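Bandix recalls gripper handles after jaws fail to close

November 2020

Bandix has recalled 1413 of its hand-held gripper tools after users found that the jaws could stop closing partway through a job, with no warning light and no sound. The company calls it an "intermittent closure event". Most people would call it a fault.

The grippers are used to record household chores such as tidying and table clearing, and the recordings are then used to train robots. Inine, which runs the largest group of users, says it first reported sticking jaws in June. Bandix says it needed time to reproduce the problem. It has not said why that took until now, or why it kept shipping the same model in the meantime.

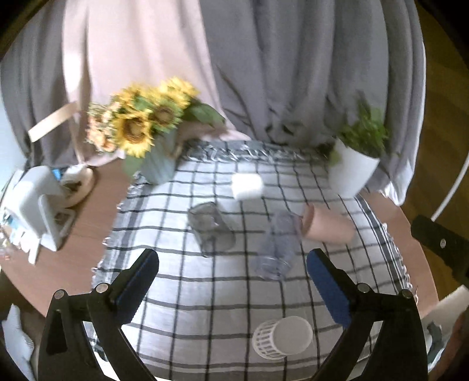

Can owners keep using the tool while they wait for a repair? Bandix says they should stop, take out the battery and send the whole unit back, even if it seems to be working.

The firm blames a batch of pivot pins from its supplier, Trosik, which it says were finished slightly too wide. Trosik disputes that, and says the pins met the drawing it was given. Neither has published any measurements.

A replacement pin set was tested for 2000 cycles at the Dimaculangan workshop, according to Bandix, without a jam. That sounds fine until you ask how long a tool like this is in use - Inine's crews say theirs can pass that number in four days.

Repairs are free and are meant to take no more than 90 days. Bandix has made no offer to cover lost work, and did not answer when asked whether recordings made with faulty units should be thrown out.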